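Sorting Donated Clothes at Esdale Hall
Student project report, August 2019
Fasil Gashaw and Finlay Munro

Our project looked at how donated clothes are sorted before the Mullholm swap day. Since April the hall has taken in 3,068 items, and most arrive in mixed bags with no labels. We wanted to find out which clothes slow the sorting down.

We worked at one table and put each item into one of four groups: plain, printed, patterned and damaged. Plain clothes were quickest. Patterned ones took longer, as a small mark or hole is hard to find among the lines - we went over those twice. Dark clothes also needed a good light. We sorted for two hours at a time, over eight sessions.

Clothes that had become tangled were separated before we checked them. A dark fabric with thin wavy lines is in both pictures. 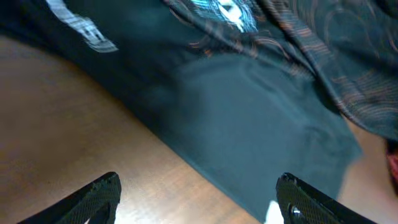
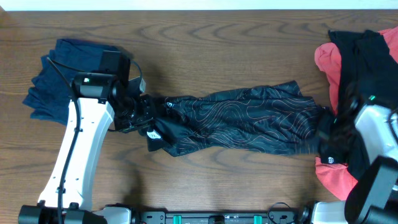 Should printed and patterned clothes be kept in separate groups?

We think they should. A print usually sits in one place and can be checked on its own, but a pattern covers the cloth and the whole item has to be looked over.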